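Wevari Elastic Support Bandage, Beige

Home / First Aid / Bandages and Supports / Elastic

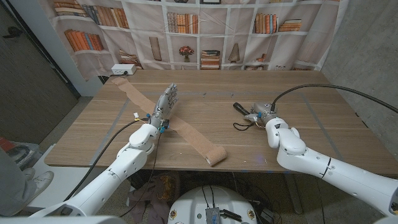
The Wevari elastic bandage is a plain, washable support bandage for wrists, ankles, knees and elbows. It comes as a single roll and is meant to be used many times over. The fabric is a woven crepe with a textured face, which helps each turn grip the one beneath it, so you can get a firm wrap without pulling hard. Unrolled across a table it lies a bit wavy and wrinkled along its length, with the spiral of the remaining roll showing at the end, and that slack texture is where the stretch comes from. It does not need ironing and should not be ironed.

Code: 334
In stock - usually sent the next working day
Sold singly or by the box

What it is for

Use it for light support after a mild sprain or strain, to hold a dressing or a cold pack in place, or for practice in first aid classes. It is not sterile. Do not put it straight onto an open wound - cover the wound with a sterile dressing first and wrap over that.

It is not a compression bandage for leg ulcers or swelling caused by poor circulation. Those need a graded product fitted by a nurse.

Details

Colour: beige
Type: woven, elastic, medium stretch
Sterile: no
Latex: none in the yarn or the packing
Fastening: 2 stretch clips in each packet
Washable: yes, by hand or at 40 degrees in a net bag
Packing: paper sleeve, with printed instructions inside

Putting it on

Start with the bandage rolled up. Hold the roll in one hand with the loose end coming off the underside, and lay that end flat against the skin. Make two turns in the same place to anchor it, then work up the limb towards the heart. Each turn should cover half to two thirds of the last. Let the roll travel round the limb and only unroll a little at a time. If you pull out a long length first it will twist, and the tension will be uneven.

For an ankle, leave the toes showing and take the bandage round the foot and behind the heel in a figure of eight. For a wrist, start at the palm and finish a hand's width up the forearm.

Check the fingers or toes once you have finished, and again after ten minutes. If they are pale, blue, cold, numb or tingling, take the bandage off and put it back on more loosely. Take it off at night unless you have been told to keep it on.

Washing and re-rolling

Wash in warm water with ordinary soap powder. Leave out the fabric softener, as it spoils the stretch. Squeeze the water out in a towel and dry the bandage flat, away from radiators. Hanging it from one end will pull it out of shape.

When it is dry, lay it out on a table and roll it from one end, keeping the edges level. A roll that is tight and even is much easier to put on later. Some fluff and loose thread along the edges is normal with a woven bandage and can be trimmed with scissors. Don't pull at it. Once the fabric stops springing back, replace it.

Boxes and class packs

We supply the same bandage to schools, sports clubs and training centres. Boxes come without the single paper sleeves, which saves a fair amount of rubbish if you are getting through a lot of them. Orders of 800 or more are made up from the warehouse and take some 2 weeks. For a price, write to Valbona Georgiou in trade sales with your quantity and delivery address.

Returns

Unopened packets can be sent back within a month of delivery. We can't take back a bandage once the sleeve has been opened, unless there is a fault in it. Please include your order number.

Customer comments

Good stretch and it stays where you put it. The clips are small and I lost one the first evening, so I use tape now. Still happy with it.
Kastriot Ivanov

Bought for a first aid course. Washed ours after every session since September and they have kept their shape apart from the one that went in the tumble dryer.
Akua Kwofie

Colour is a bit darker than the one I had before. Works the same. Would like a wider one for the knee.
Zlatko Popescu

Reply from the shop: the wider size is listed separately under code 483.

Also in this section

Lostinus tubular bandage, beige
Skustier cohesive wrap, blue or white
Vukadinović triangular bandage, cotton
Spare stretch clips, bag

Page last checked Aug 5, 2018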